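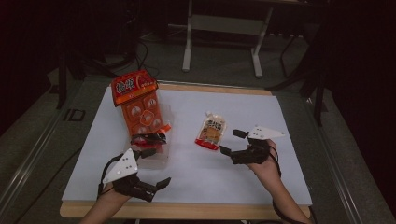

The tall orange pack and a small pouch on the packing board.

Snack boxes: your questions, answered

Lauritsen packs and posts mixed boxes of Chinese snacks and cooking bits. These are the things people write in to ask. If yours is missing, try Ingvar Kragh at the shop address. He reads everything, eventually.

What comes in a box?
The small box is called Flerkora and holds 8 items. The big one is Clarner, and it holds however many we can get in before the lid complains. Both lean towards biscuits, pastries and savoury nibbles, with the odd sachet for the pan.

Can I choose what I get?
You can tell us what you don't want. Three dislikes per order, please. One customer sent a list of 30, and we gently suggested a greengrocer.

I can't read the packets. Is that a problem?
It needn't be. Much of what we send has its main wording in Chinese, and every box has a printed sheet in English giving the name, ingredients and allergens of each item. Keep the sheet until the last packet is gone. The pictures on the front are a fair clue to flavour, but please don't rely on them if you have an allergy.

Why is there a black sachet in with my pastries?
Check before you bite. The glossy black sachets with the red stripe say 手工牛油 in large white characters, the last two of which mean beef tallow. It's for cooking. We have had one email from a man who took it for chocolate, and he was very decent about it. The pastries come in clear plastic, so you can see what you're getting.

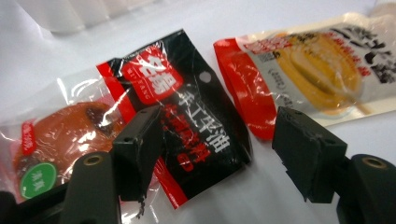 Is anything suitable for vegetarians?
Yes, but ask for it. Tick the box at checkout and the tallow stays here, along with anything else the sheet says has meat in it.

How heavy is the parcel?
Flerkora weighs 400 g packed and should go through most letterboxes if you take it gently. Clarner is 635 g and won't go through anything – someone has to be in, or you need a neighbour with self-control.

My pastry arrived in pieces. What now?
Send us a photo and we'll replace it in your next box. Crumbs alone don't count. We've all seen the inside of a biscuit packet.

Do you post abroad?
Only to Ilmont for now. We tried further afield in May and spent most of it filling in forms.

How do I stop my subscription?
Use the link at the foot of any order email. It takes effect from the next box, and Ingvar won't ring you up to ask why.

Last updated Nov 4, 2024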